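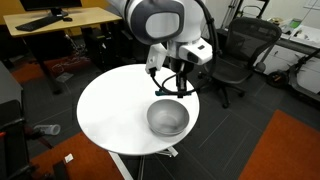 # Chapter 6: Where Does a Word Stop?

My first job out of college was in the returns office of a kitchenware store called Jorisik, in a town called Brimdale, and I spent most of it arguing about bowls. The store had a catalog, the catalog had sections, and every returned item had to go back under the right section or the warehouse would send it to the wrong shelf. Spoons were easy. Frying pans were mostly easy. Then somebody would bring back a wide, shallow, slightly curved thing with a flat bottom, and I'd stand there with it in my hands, completely stuck between *plates* and *bowls*.

I'd been using both of those words since I was a toddler! I could have told you with total confidence that I knew what they meant. And yet a piece of ordinary dinnerware could stop me cold, and the woman at the next desk, who had grown up on the same street as me, would look at the same object and say "plate, obviously."

Chapter 5 was about how words are built: roots, prefixes, endings, all the small parts that snap together. Now we're going to look at what words pick out in the world, and in particular at the edges of what they pick out, where things get messy (and, if you ask me, where they get good).

## Before you read

Take a sheet of paper and write a definition for each of these words. Don't look anything up. Keep each one to a sentence or two.

- bowl
- chair
- soup
- blue
- in

I'm serious about that last one. Most of my students finish the first four in a few minutes and then sit staring at *in* for the rest of the class. Keep your sheet, because we'll come back to it in Section 6.4 and you'll want to see what you wrote before I talked you out of it.

## 6.1 The checklist idea

There's an old and very appealing way to think about meaning, and you probably used it just now. I'll call it the **checklist view**. A word comes with a list of conditions, and anything that meets every condition on the list gets the word. A *square* is a flat shape with four straight sides of equal length and four right angles. Check, check, check, check, and it's a square. Miss one and it isn't.

For *square* this works beautifully. It works pretty well for *grandmother* too, and for *even number*, and for plenty of words that people have sat down and defined on purpose, like the ones in tax forms and rule books.

Now try it with *chair*. Something with four legs? Office chairs have a center post, and a beanbag chair has no legs at all. Something you sit on? So is a bench, a stool, a horse, and the edge of the bathtub. Something with a back, made for one person to sit on? That's better, but now you've let in a car seat and a wheelchair, and some speakers will be happy with both and others won't. You can keep patching the list all afternoon. Every patch lets in something you didn't want or shuts out something you did.

The little desk dictionary I used at Jorisik, the *Torkard*, had a perfectly sensible entry for *bowl*. It said a bowl was round, deep, and open at the top, and used for holding food or liquid. I read it over and over, hoping it would rule on my shallow plate-thing. But how deep is *deep*? The definition had just passed my problem along to a different word.

> **Key term: boundary case.** An object or situation that speakers of the same language aren't sure how to label, or label differently from one another, even when they can see it perfectly well.

Notice the last part of that definition. If I can't tell whether the animal across the field is a goat or a dog, the trouble is with my eyes or the distance, and walking closer will fix it. My plate-thing was right there in my hands. I could have measured it to the last fraction of an inch and I'd have been just as stuck as before.

## 6.2 Good examples and so-so examples

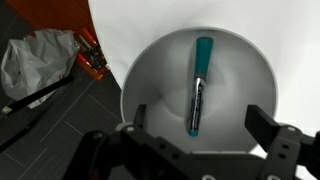 People are surprisingly quick to agree on which members of a category are the *good* ones. Ask a roomful of English speakers for a bird and you'll hear robin and sparrow long before you hear penguin, even though everybody in the room will tell you that a penguin is a bird. Linguists and psychologists call the good ones **prototypes**, and the idea is that a category has a center as well as edges. Dishes work the same way. A round white bowl is about as central as a bowl can get, and I've never met anyone who wanted to call one a plate, even with a marker lying in it where the soup ought to be. The marker is an easy call as well. Its cap is another story: I say *teal*, but if I take that word away from my students and make them choose between *blue* and *green*, the room splits and people get heated. So a single object can sit right in the middle of one word and out on the fence between two others.

I tried something like this in Urquhart Hall one May with 107 students in an intro class. I gave them a set of paint cards running from a plain blue at one end to a plain green at the other, and I asked them to mark the spot where blue stopped. At the ends they had no trouble at all. In the middle the marks were all over the place, and when I handed out the same cards again 2 weeks later, a good number of people disagreed with themselves!

That's worth a moment of your time. We tend to think of fuzzy boundaries as something that happens *between* speakers: you have your blue, I have mine. But an individual speaker's boundary can wobble too. It can shift with the light, with the card you looked at just before, and with the words you were offered to choose from. (This was a classroom activity, by the way, and a pretty sloppy one. Please don't cite it.)

### Try it yourself

Find a kitchen, yours or someone else's, and take out everything a person could drink or eat out of. Line the pieces up from the best example of a *cup* to the best example of a *bowl*. Then do the following:

1. Mark where you would stop saying *cup*.
2. Imagine every piece is full of coffee. Does your mark move?
3. Imagine every piece is full of mashed potatoes. Check again.
4. Ask a second person to do the whole thing without seeing your answers.

Write down any piece that changed its name along the way, and what changed it. For most people it's the potatoes. The shape of the dish stayed exactly the same, so whatever moved your mark has to be something other than shape, and our next section starts there, with what things are *for*.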